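Progress Report: Lobo Dictionary of Folk Speech

Recording is complete in Windeck and Nivden, and 769 headwords are now in draft.

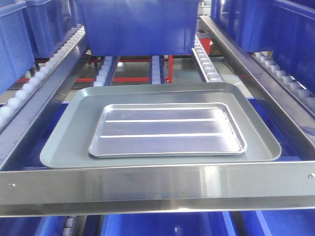

Silver tray inside a larger tray.

Of these, 236 have been checked by a second reader.

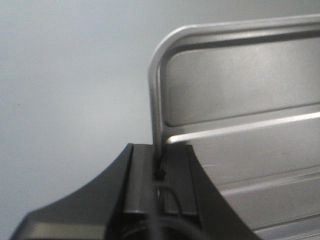

Metal frame by a gray wall.

Work on proverbs is behind schedule.
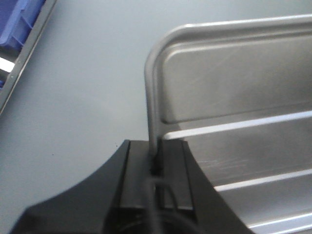
Etenesh Moges asked that variant spellings stay in the main entries, and the editors have agreed.

Three chapters remain.

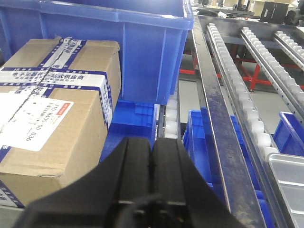 Drevside, July

The grant balance will cover typesetting. We request approval to move the proof date.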